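Moving the household archive off the old file server took longer than planned, mostly due to file names.

The source was a Barta two-bay unit bought secondhand. The target is a small machine I call Gandow, running a mirrored pair of disks. The archive holds 400 gigabytes, nearly all scans and photos, in 14 top-level folders.

The first copy pass ended with 1,026 mismatches. Almost all were accented characters stored in two different Unicode forms. The two names print the same and compare as different, so the sync tool copied the file again and marked the original as missing. I normalized everything on the source to the composed form and ran the pass a second time. That left 35 files, all with a trailing space in the name. I renamed those by hand. 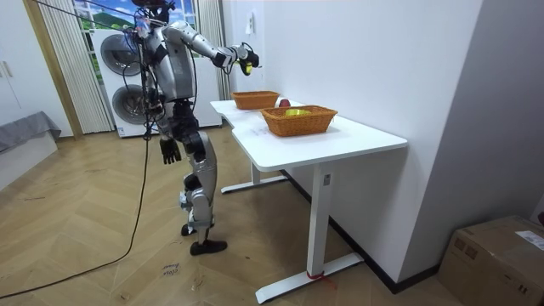
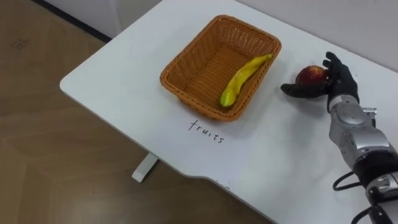
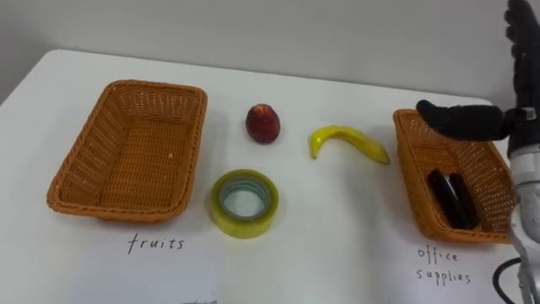

Kornél Szekeres

Checksums come next. I write one manifest per folder, not one for the whole tree, so a failed check can be repeated without reading both disks end to end. The manifests live next to the data and also on a USB stick in the desk drawer.

Throughput over the wired link was up to 110 megabytes per second on large files and far lower on the scans, which are small. Packing the scans into tar files before the transfer would have helped. I did it for the last two folders only.

Still open: snapshots are set to hourly, and that is too often for data that changes twice a month. I will drop them to daily in November, after the old unit is wiped.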